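Lundthorpe, 2018-06-19

Zakmont puts out its shop notes on the Sakell picking cell

Hi all, Henk Van Damme from Zakmont again. We've just released the setup and care notes for our Sakell cell, free to anyone who runs one (or is thinking about it!). I wrote most of them standing next to the machine with a pen behind my ear, so please forgive the handwriting in the margins.

The big change is how we check the gripper. We used to do it once a month and hope. Now we stop after every 1,296 picks, wipe down the fingers, feel the little bumps for wear, and then run a test with a soft orange cube in an orange basin. Orange on orange is mean to a vision system, and that's why I like it. 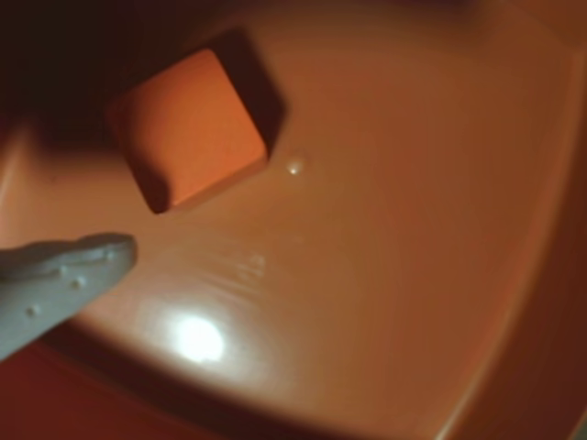 Lighting took me longer than anything else, I'll admit. A strong lamp throws a hard shadow and a white glare spot on smooth plastic, and the software kept wanting to go after both of them. Turn the lamp before you touch the camera settings! I did it the other way round and lost two days.

The notes run to 16 pages, with a parts list for the fingers and the steps for setting the home position again after a swap. Isah, our training bench, opens to visitors in July. Write to Henk Van Damme at the Zakmont office in Lundthorpe for a copy or a spot.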